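Padow hand-held grippers: closed width reads wrong on one side after refitting fingertips

Fulico Users Forum > Hardware > Grippers and linkages

taltusside_bench
We run a two-gripper hand-held cell at our Taltusside site, Padow units, cabled, with the standard triangular plates on top. I refitted the fingertip blocks on both in August. The left unit is fine. The right now reports 3 mm of opening with the tips fully closed, and the value creeps over a session. Re-zeroing in Prado clears it for around 40 cycles, then it comes back.

Firmware is the same on both. I have swapped the cables end for end and the fault stays with the right unit. Is this the encoder, or something in the linkage?

linkage_and_shim
Almost certainly linkage. If the fault doesn't follow the cable and the zero holds for a while after a reset, the encoder is counting properly and the mechanism under it is moving. Work through it in this order.

1. Power the cell down and leave both cables plugged in. Pulling them loses the stored zero and you won't be able to compare before and after.

2. Check cable routing with the grippers in your hands, at the working position over the table. Each cable should leave the unit and run back towards you with enough slack that turning the wrist doesn't load the connector. Try it with one gripper forward of the other, as you would when bringing the tips up to a small part. 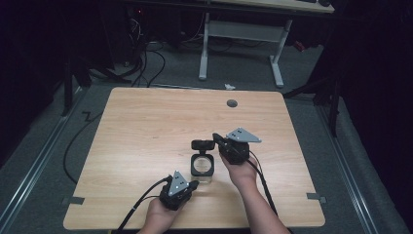

3. Close the tips and look at the seam between the two blocks. It should be a thin line of even width. A wedge means one block was screwed down while cocked. Slacken all the block screws, close the tips on each other, then nip the screws up a little at a time.

4. Look at the brass eyelets in the linkage arms, inner and outer. They should sit square in the plastic. Rock each arm by hand and watch the eyelet - if the brass moves relative to the arm, the bore has opened up and the arm is scrap. Don't glue it.

5. Zero again in Prado with the tips closed, then bring them in beside something rigid with clear space around it. We use a glass jar in a black frame, as the wall gives you a decent visual reference for the tips. Stop just short of the glass.
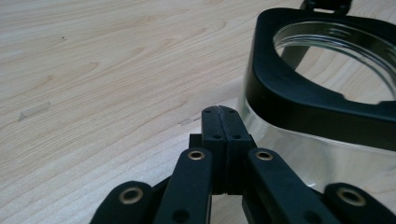

6. Open and close 800 times and log the closed value. A sound unit finishes where it started. If it walks steadily in one direction, go back to step 4.

greyrail
Had this. It was the encoder. Replace it.

cell61
The encoder is possible but I wouldn't order one first. A failing encoder on these tends to jump, and yours creeps.

Two additions to the long reply. Our arms were sound and the drift came from a block screw bottoming out before it clamped. Whoever did the previous refit had used a longer screw. Compare the ones you took out with the ones you put in. Also, wipe the table before the jar check. Bits of clear tape are hard to see on pale wood, and a piece caught between the tips will give you a false zero.

If you do end up changing an arm, change its mate on the other side as well and redo the zero from scratch. The old value in Prado is no use after that.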